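Small Stuff, Big Markup: My Summer of Online Marketplace Bargains
2025-08-16
By Radka Kelmendi
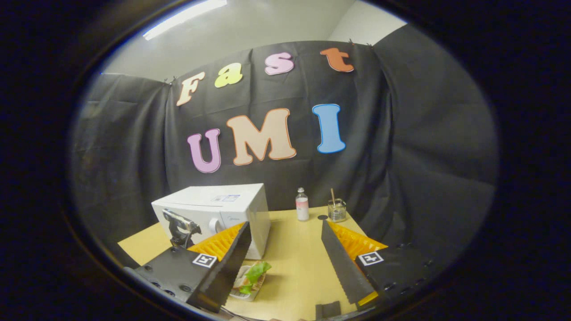 Farhad Taheri thinks I should stop reading product listings altogether and just buy the second cheapest one, every time, with my eyes closed. He says he's done it for years and has only been burned on batteries. I told him that was a terrible system, and then I spent most of July proving that mine is worse.

It started with a luggage tag. I wanted a plain one, something with a window for my address and a strap that wouldn't give up at the first baggage belt. On Grosport the search gave me page after page of tags that were clearly the same tag, sold by shops with names that look like somebody leaned on the keyboard. One was made by Drollov. Another one, same buckle, same stitching, same photo of a beach, was by Chettiar and cost two dollars more. I bought both (of course I did!) and put them side by side on the kitchen counter. The only difference I could find was the bag they came in.

And the descriptions! I have grown fond of them, I really have. "Suitable for the man, the woman and the travel." "Please allow small error by hand measure." My favorite was a pencil case that promised to "protect your pen from lonely." You can laugh, but I remember that pencil case and I couldn't tell you one thing about the nice one I got at the department store.

What does bother me is the reviews. The Drollov tag had 250 of them, nearly all glowing, and when I sat down with a coffee and started reading, a good chunk were for a garlic press. Sellers take an old listing that did well, swap in a new product and keep the stars. So now I sort by newest and skip anything that mentions the wrong item. I also look at the photos from buyers, which tend to be dark and crooked and far more useful than the beach.

Then there's the price thing. I left a folding umbrella from a brand called Fallen (a strange name for an umbrella, or maybe a very good one) in my cart for 7 days to see what would happen. It went up on the second day, dropped over the weekend, and then came back with a crossed-out "original" price I had never seen before. I finally paid almost what it cost on day one – and felt clever for a whole evening.

Returns are where I lose my nerve. Sending back a four-dollar strap means printing a label, finding tape and driving to the drop-off counter at the pharmacy, and I know perfectly well that the seller is betting I won't bother. Usually the seller is right. I have a drawer.

Farhad came by last week, looked in the drawer and took the Chettiar tag for his gym bag. He asked what I'd paid for it. I told him, and he said that on his system he would have gotten the other one. He's going to try Grosport for a phone stand in September, eyes closed, and I've asked him to save me the instructions.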